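Moving the electric account, and other small jobs

I finally switched us from Bulter to Hemeser in February, and the first bill is in. We used 1,178 kilowatt-hours, down from 1,255 on the last Bulter bill. The weather was milder, so I don't give myself much credit for that.

The switch took 2 phone calls. On the first one they had the apartment number wrong, and I had to send a copy of the lease before they would fix it. The second was with Birsen Öztürkmen in their billing office, who sorted out the deposit while I was still on the line. I had set aside 800 dollars for it and got to keep most of that – it went toward the car. 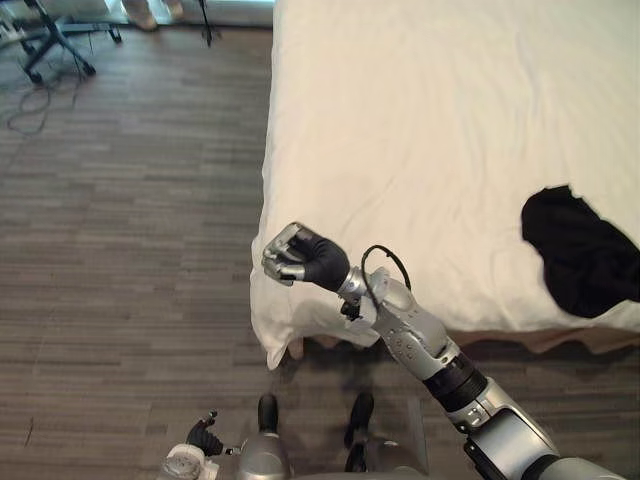
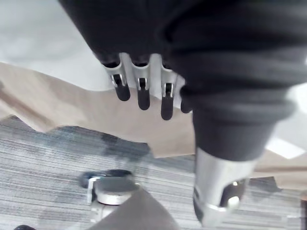
Bedroom, white sheet and black shirt or whatever it is (first photo). Second one is the hand.

If you're on the old Bulter plan, read the back page of the contract before you call. The notice period is printed there and it's longer than the one on their website. I missed it and paid for both companies for nine days.

Next is the water heater. Csizmadia can come look at it, but I'm waiting on a price from Dellavent first. I've also turned the thermostat down two degrees at night and will see what the March bill does.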